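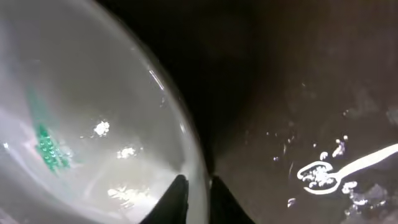 I have held strong opinions about dishwashing ever since we moved into the flat on Grelten Street, where the sink is the size of a hat. Washing up happens on the table now. The big glass bowl gets the worst of it, with something green and nubbly leaning against the wall of it and glare that makes any smear impossible to judge. I wash glass by faith.

My system, if you're feeling generous, is a tray of suds and a second tray for whatever comes next. I read a 36-comment thread about this once and came away with one usable tip and a grudge. 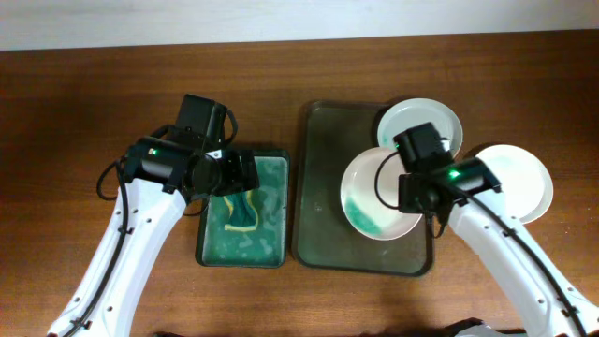
Two trays, three plates, a lot of green.

The soap from Britow is green, and it wants you to know. It gets on the plates before it gets anything off them.

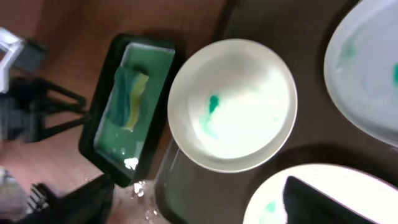 Posted by the management at Silis Kitchen Notes, 2020-11-05

My real complaint is with the sponge, which lives in its minty little pool like a guest at a cheap spa. I could wring it out. I have been meaning to since February. Meanwhile there's a teal streak in the white dish that needs a proper rinse, and the rinse is all the way over in the hat.

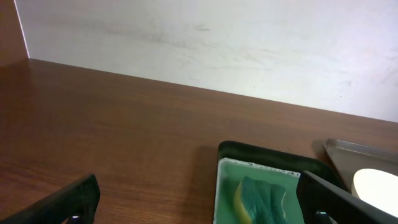
The sponge, at leisure.

Next time: dish towels, and why I own 30 of them.

Contact | © Silis Kitchen Notes | Back to top

This site uses cookies. By continuing to read you accept them.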